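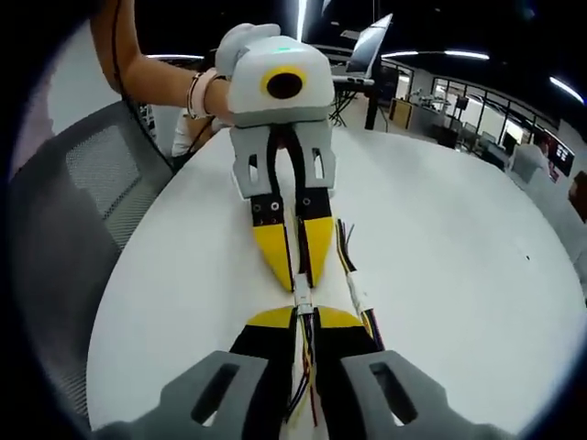

Shared code of practice for hand-held grippers to start in January

Dec 14, 2020

After a good long stretch of drafts, phone calls and more than a few cups of tea, the Jestmont and Mitumstead workrooms have settled on a single code of practice for everyone who collects data with hand-held grippers. It comes into force in January, and we're very pleased (and a little relieved!) to be able to share it with you before the break.

Until now the two sites have each done things their own way. Jestmont had a laminated sheet that went back to the first pair of grippers, and Mitumstead had a much longer document that people admired but didn't always finish. The new code runs to nine pages and replaces both of them. It was written by Bilal Issa at Jestmont together with Issa Moussa at Mitumstead, with plenty of helpful notes in the margins from the crew at Khasawneh, who look after the recordings once they leave our hands.

A fair bit of it will be familiar to anyone who has done a shift. Gloves go on before a gripper is picked up and stay on until it is back on the table. Grippers are laid down flat, never stood on their fingertips. The section on cables has grown the most, and Bilal is cheerfully unapologetic about that.

"A gripper will put up with a lot, but the wiring won't," he said. "If you lift one by its cable bundle you might get away with it all week and then lose a whole afternoon's work. So we've put it in writing, in big letters, and I'd be grateful if people would humour me."

When two grippers are joined for a check, the code asks that they be set down facing each other, with the tips apart and the connector resting on the table where both people can see it. One person is named as the lead for the check and speaks each step aloud before doing it, and the other answers. It may feel a bit theatrical the first few times, but the Mitumstead team has been working this way through the trial and tells us it soon becomes a habit.

That trial covered 2408 recordings across the two sites. Of those, 300 were pulled out and gone over by hand at Khasawneh, and the comments that came back shaped quite a lot of the final wording, especially the parts on fingertip wear and on what to write in the log when something doesn't look right. The short version is to write it down anyway, even if you think it's nothing.

There is also a new section on privacy, and we'd encourage everyone to read it properly, including those of you who only drop in now and then. Grippers carry a lens, and a lens in a shared room will see colleagues at their desks, open laptops and whatever happens to be up on a wall screen. From January, people working nearby must be told before recording begins, and anyone can ask to have a recording set aside without giving a reason. Issa says this was the part he most wanted to get right.

"We all share these rooms," he said. "I'd like the person at the next desk to feel as well looked after as the person holding the gripper."

The code doesn't cover fixed arms or anything on wheels, which stay under the existing Gurnex rules for now. A companion section may follow later in the year if there's the appetite for it.

Printed copies will be left at both sign-in desks, and short walk-through sessions will be held at each site in the first part of January. They take less than an hour, and new starters and old hands are equally welcome. To book a spot, or to send in a correction (Bilal suspects there's at least one typo still hiding in the cable section), ring extension 3328 or have a word with your site lead.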